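Kanix tabletop cabinet: doors, handles and fittings

Gallery page, workshop notes. Compiled by Iresha Bhuiyan, last revised in April.

The Kanix is the tall two-door cabinet that replaced the open shelving on the long bench. The entries on this page cover the exterior, the doors and the adjustments made after delivery. Dimensions are kept in the fitting sheet and are not repeated here. Left and right are given as seen by a person standing in front of the cabinet.

Thilini Wijesinghe wrote the original fitting notes and Karthik Chowdhury checked them against the cabinet after the second adjustment. Where the two sets of notes differed, the later one has been used.

1. Doors and handles

The doors are pale, tall and flat-faced, and each carries a black handle mounted vertically. The left door has a small dark square logo sticker near the top. On the right door a small round button or lock sits above the handle.

With the left door partway open, its thin edge faces forward and the bottom of the door stays just above the tabletop. The handle stands off from the panel on a short horizontal arm. 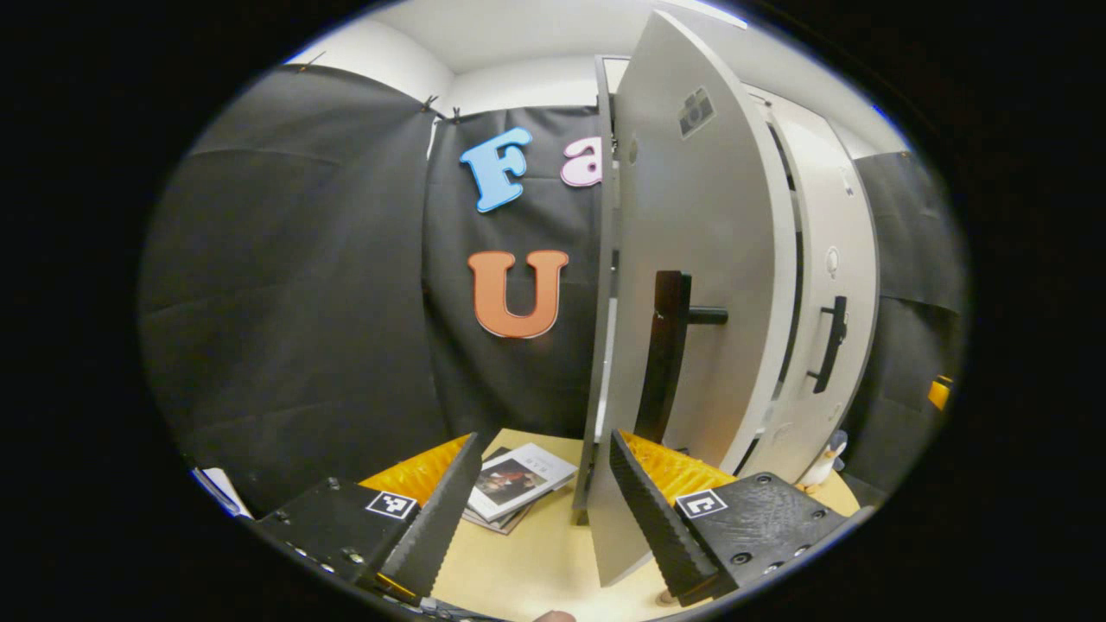
2. Clearance under the left door

The lower edge of the door passes close to the bench. Anything left lying in front of the cabinet will be caught by it, including a folded cloth or a steel rule. Keep the sweep of the door clear before opening.

Selorm Asamoah raised the cabinet slightly in the first week after the door began to drag at the end of its travel. The bench top has a shallow dip near the wall and the cabinet had settled into it – the door itself was true. If the drag returns, check the level of the cabinet before touching the hinges.

3. Hinge adjustment

The hinges take a small cross-head screwdriver. Turn the side screw first, close both doors, and look at the gap between them from top to bottom. It should be even. A gap that widens towards the top means the upper hinge needs to come in; one that widens towards the bottom means the lower hinge does.

Depth is set with the rear screw. Slacken it, press the door to the position wanted and tighten again. Do one hinge at a time. Slackening both lets the door drop, and the whole job then has to be started afresh.

4. Handle fixings

The handles are held from inside the door. The screws supplied by Turnis were 2 mm too long for the panel and the handles turned loosely under the hand. Shorter screws were fitted with a plain washer behind each. Do not overtighten. Spare screws are in the drawer marked Debnath, with the old ones bagged separately.

5. Opening and closing

The supplier's sheet gives 3000 openings before the hinges need attention. In this room they were looked at much sooner, as the left door is used all day and the right one very little. Shiuli Rathnayake applied a light oil to the left hinges and wiped off the surplus. The right hinges were left dry.

Open a door by the handle and close it the same way. Pushing on the face of the panel leaves marks that show under the bench lamp.

6. Cleaning

Damp cloth, then a dry one. No solvent on the panels. The Iltum cleaner used on the bench top leaves a faint bloom on pale finishes – it wipes off with plain water if dealt with the same day. Dust collects along the bottom edge of each door and is best taken out with a narrow brush.

Corrections to these notes should be sent to Iresha Bhuiyan, quoting the entry number.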